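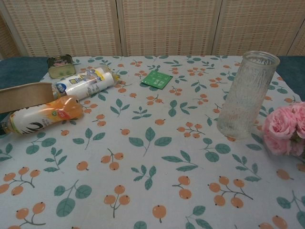

What should go on the table before anything else is set out? A cloth, pulled flat and straight, with the things that don't belong to the setting moved off it.

## Folding screen and berry cloth

The page is kept by Myrto Spanos and Åsmund Hägglund for people who borrow table linen and screens from the Kulletti store room on Pistamgate. We get asked how the patterned cloths look once they are on a table, and the list of stock numbers doesn't help much with that. Last updated 06/05/2026.

**The cloth.** Pale blue-gray, with small orange berries on thin gray-green stems and dark teal leaves. The pattern repeats all over. It is number 113 on the list. On the dark teal table the cloth leaves parts of the top bare at the back. Borrowers who want full cover should ask for the longer one, number 55, in plain gray.

**The screen.** Beige and light tan, a woven rattan-like material with a fine grid of small openings and faint rust-brown flecks. The panels are hinged and fold flat for carrying. It takes 2 people to get it down the stairs — please don't try it alone. Stand it on a level floor and leave a slight angle at each hinge.

**Flowers.** These go on the right. We don't lend vases, so bring your own. Hjørdis Midtbø has asked that water be poured in before the vase goes on the cloth.

**Bottles, tubes and tins.** The left side of the cloth has a drink bottle with orange liquid in it, lying on its side, and a white bottle or tube with blue and yellow on the label. There is a small metal tin toward the back with a pinkish-red picture on the lid, and a piece of light brown cardboard at the left. Packaging like this goes in the crate under the stairs when a table is being laid. Cardboard is folded and put with the paper.

**Returning.** Shake the cloth outside and fold it in four. Don't iron it. Screens go back against the long wall, behind the Moschos chairs. The deposit is 970 for a cloth and screen together, paid back when both are on the shelf. Njål Solberg has the key in January.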